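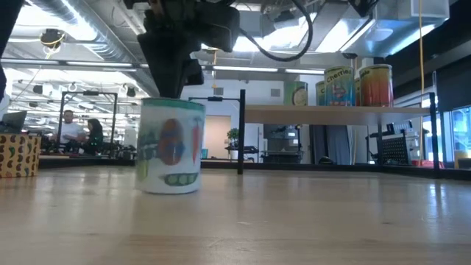 *Hundton, February*

White label, green band around the top, and then the vegetables: a carrot with its green top still on, a pea pod near the bottom, something leafy up the left side. The purple-and-orange shape in the middle I've decided is an eggplant, though I could be talked into an egg. It looks like somebody drew it with real pens at a real kitchen table and had a very nice time doing it, and I'd hang it on my wall tomorrow.

Hello again and welcome to the can page! If you're new, I love food labels, and I have loved them since I was small enough to be parked in the bottom of a shopping cart. I keep some 1000 of them at home, mostly soaked off and pressed flat in old phone books (the glue on tomato cans is the worst, the glue on fish is the best, don't ask me why). Flat labels are easy to store but they lose a lot. A label is made to go around something. You're meant to catch half a carrot and want to turn the can to get the rest of it, and you can't do that with a sheet of paper in a binder.

So a gallery of cans standing up makes me very happy. A few more things from this first one:

**The shelf.** Wood on a black metal frame, and big cans lined up on it in a row. "Cherries" is the one I'd reach for, blue and yellow with the red bit under the word. There's a large letter C on the green-and-blue one next to it, partly hidden, and I've been guessing ever since. Corn? Carrots? Clams would be a brave choice in those colors. Write in if you have a theory.

**The tall one.** Orange going into yellow, top to bottom or bottom to top depending on your mood. I have a soft spot for a fade like that. My mother bought peaches from a store in Mirkberg that came in something close to it, and we used the empties for clothespins until they rusted through.

**The beans at the far left.** Not a can at all, a box, but look at the little bean shapes in brown, green, red and yellow on tan! I would wrap presents in that. I'd make curtains out of it. 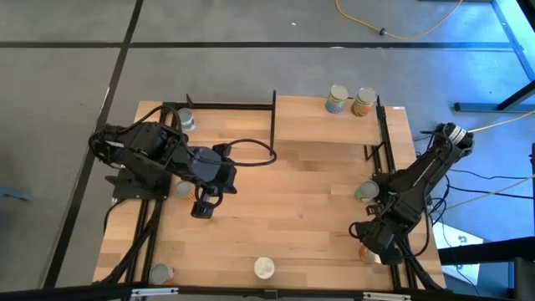 *The Label Drawer, no. 10, p. 3*

Lids this time, and a lot more wood. I'm a fool for butcher block, and this one has everything from pale cream to honey to a darker tan in the planks, with the joints staggered so your eye keeps wandering off along them. The cans mostly keep to the edges. Every color looks good on that bench, even the orange and white one with its dull gray lid, and orange and white is a combination I usually walk right past.

My favorites are the two at the back by the pale raised shelf. Blue and teal with a touch of yellow on the left, orange and red on the right, and a small gap between them - I'd buy them as a pair and never open either. The white and teal one up in the left corner is more my kitchen, if I'm being sensible. Teal used to be all over the canned milk when I was growing up and then it went away, and I'd like it back please.

Next issue is the Trososum sardine tins, which I've been promising since no. 8. The scans are finished, I just have to get the captions typed. And if anybody has a spare Lai pineapple label with the blue border (the older one, with the leaves pointing left), I have doubles of nearly everything and I'm happy to trade.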